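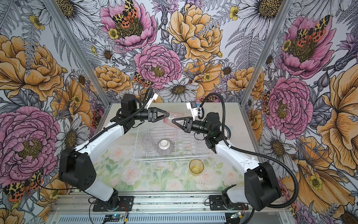
## Can I switch cabins after paying the balance on a Cilomel cruise?

**Pouran Zarei**

We're booked on the Jara out of Vamside in April and the balance is paid. I've just seen on the deck plan that our cabin is right above the anchor. Can we still move, and what does it cost?

**Thijs Vandenberghe**

You can move as long as there is a free cabin in the same grade or higher. I did it last year on the same ship. Ring the booking office and don't use the web form, as the form locks once the balance has gone through. They charged me a 300 dollar change fee, plus the difference in fare because I went up a grade. Same grade would have been the fee only.

Have your booking number and the number of the cabin you want ready. They held mine until 4 pm while I made up my mind – after that it goes back on sale.

If you booked through an agent, the agent has to make the call. The office won't talk to you directly, even if your name is on the invoice.

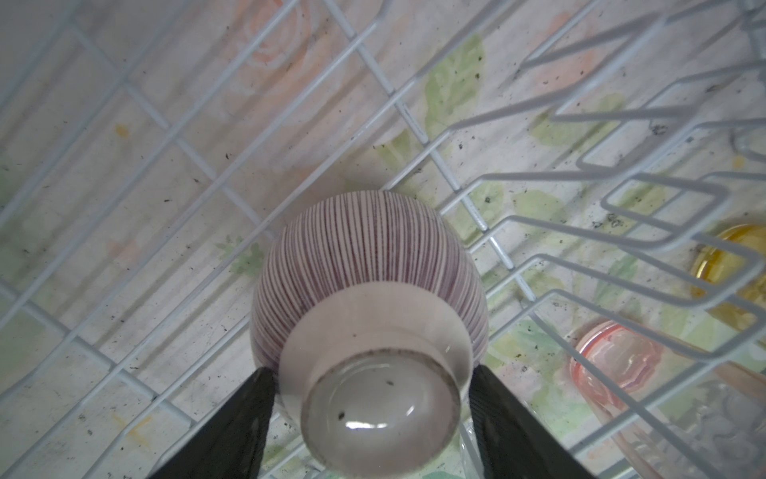
Ask for something in the middle of deck 2 if you want it quiet. The anchor goes down early at Pleta, before breakfast, and the forward cabins get all of it. Further back you get some engine hum but I slept through that. Check as well that your luggage labels are sent out again, since the old ones will have the wrong cabin on them.

**mudlark_jen**

The fee might be different now. Ours was waived, but we had medical reasons and a doctor's letter.

**Old Salt 4000**

Take earplugs. We were forward on the Jara and it was fine, you're only in the cabin to sleep anyway. Food was good. Not sure about the fees, we never changed anything.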